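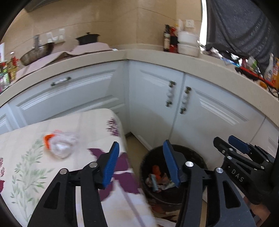

Week 7. Automation and the people doing the work
Notes for section B, Josefina Domínguez. Typed up fast, sorry, slides will follow when I get to them.

Carry-over from last time: task vs. job. A job is a bundle of tasks. Machines take tasks. What happens to the rest of the bundle is a decision somebody makes. Keep that in your head for the whole session.

Today's case: cleaning and room service work. Hotels, care homes, short-stay apartments. Picked because everyone assumes it's "simple" work and it isn't. Picking up, bagging, wiping, sorting what is trash from what a guest left behind. Hard for a machine. Soft bags, wrappers, cloth, clutter on every counter, no two rooms set up alike.

1. Where the skill sits

Old picture: engineer writes the steps, machine repeats them. Fine for a welding line. Bad for a kitchen corner.
Newer picture: a person does the chore with hand-held grippers, a camera records it, the recordings are used to train the robot. So the cleaner's know-how is the raw material.
Know-how = which bag to grab first, how wide to open, when to let go. Mostly never written down. Ask a good housekeeper to explain it and you get a shrug and "you just see it."
Term for the exam: tacit knowledge. Know it.

2. The Lostwood case (reading packet, pp. 2 to 11)

Lostwood runs serviced apartments. Brought in a supplier, Nulmont, to try out tidying robots. Before any robot showed up, housekeeping staff were asked to do recording shifts. Same chores, gripper in each hand, over and over.

What changed for them:
- Pace. Slower per room, but more tiring. Two fingers instead of five, and you can't feel what you're holding.
- Wrists. Marta Vasylenko (floor lead) logged complaints from the first week. Breaks were moved to every 90 minutes, staff wanted shorter.
- Pay. Recording paid at the normal cleaning rate. Was it the same job? Argue both ways.
- Being watched. Cameras point at the room but also at how you work. Who sees the footage, and can a supervisor use it to grade you? The first agreement said nothing on this.
- Pride. Some liked it. Bogdan Furtună says in his interview it was the first time anyone asked him to show how he does it. Read that part twice.

3. Two views

Hubert Zalewska (operations): recording is a step up. New skill, day hours, a way into better jobs like robot minder or trainer. Points to the people who moved over to Nulmont's support desk.
Ottó Pálfi (staff rep): fine for those people. Everyone else taught the machine and went back to the same cart. Wants a yearly payment as long as the recordings are in use, plus a say in where the robots go.

Note they don't disagree much on facts. They disagree on who is owed what. Essays that treat this as a fight over weather robots "work" miss it.

4. Compare: Plitholm laundry

Older style automation, folding machines. Staff cut on the folding tables, more people on sorting and repair. Sorting is the dirtier end. So the leftover tasks weren't the nice ones. Carroll calls this "the residue problem" in chapter 2, use the term but define it.
Question to chew on: what is the residue in a tidied apartment? My guess: the bathroom, the broken stuff, the upset guest. Tell me if you think otherwise.

5. Things people mix up

Automating vs. recording. No robot is doing the chore while it's being recorded, a person is.
Productivity vs. effort. Output can go up while the work gets worse, or the reverse.
Consent at hiring vs. consent to be recorded. Signing one is not signing the other.

For Tuesday

Read the Furtună interview and Pálfi's letter. Skip the appendix.
Do one household chore with two kitchen tongs. Emptying a wastebasket is good, so is clearing a bed or folding a cloth. Write down every point where you had to slow down and what your fingers would of done instead. One page, handwritten is ok.
Bring it, we swap in pairs at the start. If you miss it, send it to me before 11 that morning.

Office hours same as before, but not in March, I'm away on site visits then.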